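## Part 4: Hanging the tools and stocking the board

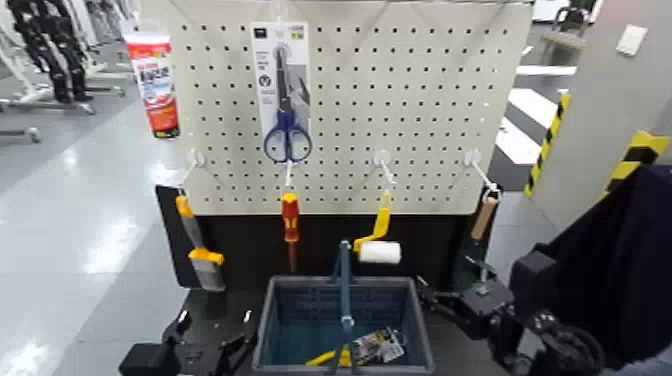
**How far apart should the hooks go?** Far enough that you can lift one tool straight off without the next one swinging. I measure by the widest thing that's going to hang there, plus two fingers, and I let the narrow tools enjoy the extra room.

If you've come straight from Part 3, your Borkwood board should be standing upright in its base with the side screws snug. If it rocks when you push on a top corner, go back and sort that out first. I didn't, the first time I built one, and I ended up taking every single thing off again to get at the screws (I was not in a good mood).

I wrote this section for people setting up the small counter board, model 3903, at the Neltholm tool counter or at home. The big wall version uses the same hooks but a different mounting, so skip to Part 6 for that.

### What you'll want within reach

- The hooks from the bag taped to the back of the carton
- A pencil, or some painter's tape if you hate pencil marks on white
- A basket for the tools while you work
- The tools themselves, wiped off

Any basket will do. I like a plastic shopping basket with open sides. You can see what's down at the bottom without tipping the whole thing out, and you can carry it off with one hand when the phone rings.

### Putting in the hooks

1. Lay your tools on the counter in the order you want them, left to right. Don't skip this! It takes a minute and it saves you moving hooks later.
2. Pick one row of holes for all the hooks and mark it at each end. Low on the board is good for tools that get grabbed all day. Just check that your longest tool will clear the counter.
3. Hold a hook with its tip pointing up and feed the top peg into the hole at a slant.
4. Swing the bottom down until the lower peg finds its own hole. You should feel it seat. If it won't go, you're probably one hole off, so back it out and try again.
5. Tug gently straight toward you. A seated hook has a tiny bit of wiggle but won't come out.
6. Do the rest of the row the same way, counting the holes between hooks so the spacing stays close to even.

> **Caution:** Don't tap the hooks in with a hammer. The holes chip around the rim, and a chipped hole never holds a hook properly again. Urho Koskela tried it on our first board and we now have a price sign permanently covering that spot.

### Hanging the tools

Four hooks gives you a nice basic row. Mine goes putty knife, screwdriver, paint roller, then something with a wooden handle on the right-hand end, and I've kept to that order for so long that I reach for things without looking.

1. **Putty knife.** Hang it by the hole in the handle, blade down. A wide blade likes to turn a little on the hook, so keep it on the side away from where people stand and reach.
2. **Screwdriver.** Handle up, shaft straight down. It's skinny, so it's the one to put between two bulky neighbors.
3. **Paint roller.** This one takes some fiddling. The wire bends out to one side and the cover sticks out with it, which means a roller needs far more room than its handle suggests. Turn it so the cover points toward the slimmer tool. Always hang it with a dry cover — a damp one will mark the board, and you'll be scrubbing little holes with a toothbrush.
4. **Wooden-handled tools.** If there's a metal ring on the end, hang it from the ring. It'll hang a bit crooked and that's fine. I spent far too long one evening trying to get a ring-hung handle to sit plumb, and it went crooked again the next time the door slammed.

> **Note:** Mixed handle colors are a help. A yellow and black handle and a red and yellow one are easy to tell apart from across the counter, so don't feel you have to buy a matching set just to make the board look smart.

### Carded items

Things still sealed in their packaging, like new scissors on a backing card, go above the tool row. Up high they stay clean and don't get knocked by anything being lifted off.

1. Find the middle of the board and come down a few holes from the top edge.
2. Hang the card from its punched slot. If the slot has torn, put a strip of clear tape over the back and punch it again.
3. Check that the bottom of the card doesn't reach the tools below. If it does, go up a row.

Leave scissors in the pack until somebody needs them. Once they're opened, I'd rather have them in a drawer than on an open board, particularly with kids around.

### Tubes and other things that won't hang

Sealant and adhesive tubes are a nuisance on a pegboard. You can buy a ring holder (Lindqvist makes one, Alitz makes a cheaper one that I find a little loose), but I mostly just stand them up beside the board with the label facing out. Put the cap back on tight before you stand a tube anywhere. If the label is in a language you don't read, stick a strip of masking tape on the back and write what it's for. Ineke Verstraete started doing this after a mix-up with a bathroom shelf, and it's a good habit.

> **Caution:** Adhesives and sealants go out of children's reach, and away from heaters.

### The basket, afterward

Keep the basket in front of the board for whatever hasn't got a hook yet. Small carded packs and spare hand tools can live there for a while. Go through it before you close up for the day, and if the same tool has been in there for 2 weeks running, give it a hook of its own.

### If something's wrong

**A hook drops out when you lift the tool.** The lower peg isn't in. Take the hook off and repeat steps 3 to 5 of "Putting in the hooks."

**The board leans forward once it's loaded.** Move the heavier tools down a row and tighten the base screws again. Lemlem Tefera also puts a sandbag on the back foot of hers, which works well if you have the depth.

**A tool scrapes the counter.** Move the whole row up by one hole, and move all of the hooks while you're at it. One hook higher than the rest will bug you every day.

Part 5 covers labels and price strips.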